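How a Robot Learns to Pick Up a Ring

Robotics Club Pages, for readers in grades 3 to 6
By Sylvie Friesen

Picking up a toy is easy for you. You look at it, you reach out, your fingers close, and up it comes. You have been practicing since you were a baby, so you don't have to think about it anymore.

A robot has to be taught every part of that. The after-school robotics club at Pacheco School has spent this winter teaching one robot arm to do a single job: move ring-shaped toys between a wooden tray and a table. The students named the arm Ava. Their coach is Abena Annan, who teaches science at the school.

Why rings?

The club talked about this for a whole meeting. A block has flat sides, so a robot can squeeze it from the left and the right and be done. A ball is round and likes to roll away. A ring is harder to plan for. It has a hole in the middle, and that gives you a choice. You can try to grab the whole ring from the outside, or you can put one finger in the hole and one finger on the outside and pinch the part in between.

Most of the club's rings are too wide to grab from the outside. Ava's fingers only open so far. So the students chose the second way.

You can try it with a roll of tape. Hold out your thumb and one finger, and keep the rest of your hand closed. Put the finger in the hole and the thumb outside, then pinch. Now try it with one eye shut. It takes a little longer to find the right spot, doesn't it?

The parts of the arm

A robot arm has joints, like your shoulder, elbow and wrist. Each joint has a motor that turns it. At the end of the arm is the gripper, the part that does the holding. Ava's gripper has two fingers. They can move apart and they can move together, and that is all they can do. They can't curl up the way yours do.

Ava also has a small camera near the gripper. When the arm moves, the camera moves too, so the robot's view changes all the time. From high up, a ring looks small. When the gripper comes down close, the same ring looks much bigger.
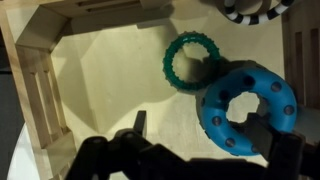

Shadows were the first big problem. The arm is between the lamp and the toys, so it makes a shadow that moves when the arm moves. People know what a shadow is without being told. A computer only gets numbers that say how bright each tiny spot is. A dark patch might be a hole, or a dark toy, or just a place where less light is landing.

Byung-chul Nam, who is in fifth grade, kept a notebook of mistakes. On one page he wrote, "Tried to pick up shadow. Again." The club moved the lamp twice. That helped a little, but it didn't fix everything. What helped more was practice with shadows in many different places.

Teaching by showing

There are two main ways to get a robot to do a job. One way is to write out all the steps. Move forward this much. Turn this much. Close the fingers. This works well if the toy is in exactly the same place every time. If you push the toy over by the width of your thumb, the robot may close its fingers on air.

The other way is to show it. A student moves the arm with a controller while the computer saves what the camera sees and how each joint moves. One try, from start to finish, is called a demonstration. After many demonstrations, the computer looks for patterns. When the ring is over there, the arm usually goes like this. When the ring is close to a wall, the arm comes in from the other side.

The club began with 100 demonstrations. Ava could sometimes get a ring if it was in the middle of the tray, and hardly ever if it was near the edge. By February the students had saved 300, and they kept going until they had 429. They took turns at the controls, and each person could drive for 11 minutes before it was someone else's turn. Driving an arm slowly and carefully is tiring.

Cremilda Barbosa was the one who noticed that almost all of the early demonstrations started with the rings spread out neatly. "We always cleaned up first," she said. "So Ava never saw a mess."

After that, the students set the rings down in all kinds of ways. They put them flat, side by side, touching, and on top of each other. They put some inside the tray and some outside it.

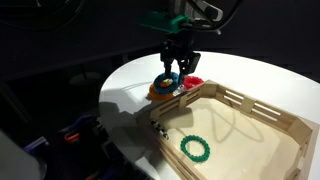
Rings that touch are tricky. If two rings are stacked, the fingers can go down too far and pinch both of them. If they don't go down far enough, they slide off the top one. The arm has to stop at the right height, and the right height is different for a stack than for one ring lying flat on a table.

The tray makes trouble too. It has walls, and a gripper is wider than you might think. When a ring sits right beside a wall, there may not be room for a finger between the two. Simone Batista worked out a way to deal with this when she was driving. She turned the wrist a little before going down, so that the outside finger went where there was space. Other drivers copied her, and later those turns were part of what Ava learned from.

What happens when it misses?

Ava misses a lot. The club's rule is that you don't erase a demonstration just because the driver missed the first time. If the driver misses, backs up, and tries again, that is useful. It shows the robot what to do after a mistake.

There are some tries they do throw out, such as the ones where somebody bumped the table.

Safety rules

The club's rules are taped up beside the controls. Keep hands away from the table while the arm is on. Tie back long hair. One person drives and one person stands by the stop button. Say "moving" out loud before you move the arm.

Words to know

Gripper: the part of a robot that holds things.
Joint: a place where the arm can bend or turn.
Demonstration: one try, done by a person, that the robot can learn from.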